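Review: Jilidell practice guide for hand-held gripper collection, second edition

I have used this guide for 3 months with our small team, and I write this for people who must decide if they buy it. The printed version has 30 pages. Gavin Rennie wrote most of it, and his style is clear, with short rules and few difficult words.
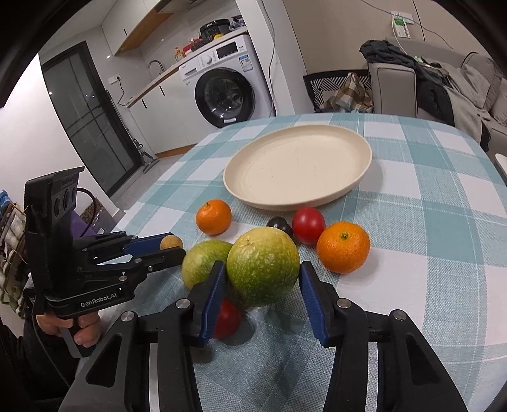
The best chapter is on working with two operators at one table. The rule says that each operator keeps to one side and does not reach across the other tool. It also asks for a check of the cable before every take. On our fruit task, where one gripper comes in from the left with its cable over the sleeve and the other comes from the near side, I find this rule very useful. Before, we used the Datik checklist, and it has only one line about cables.

I like less the chapter on preparing objects. It wants the same start layout for all takes, and for a home setting I think this is too strict.

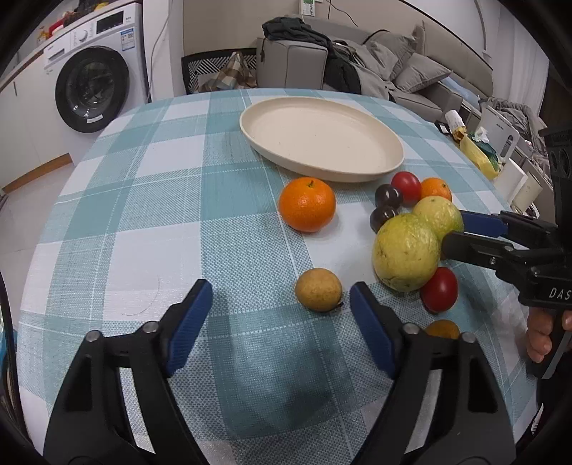
The guide does permit exceptions, but you must write each one in the log, and the log form is too long. We made a shorter form with 2 columns and it serves us well. By December we had 1,138 takes recorded in it.

The safety part is good on finger pads and pinch points. It says little on privacy in private homes. For this I still use the Leckie notes.

The file version opens slowly in the Nokar reader, and the search does not find words in the tables. I would buy the paper one again.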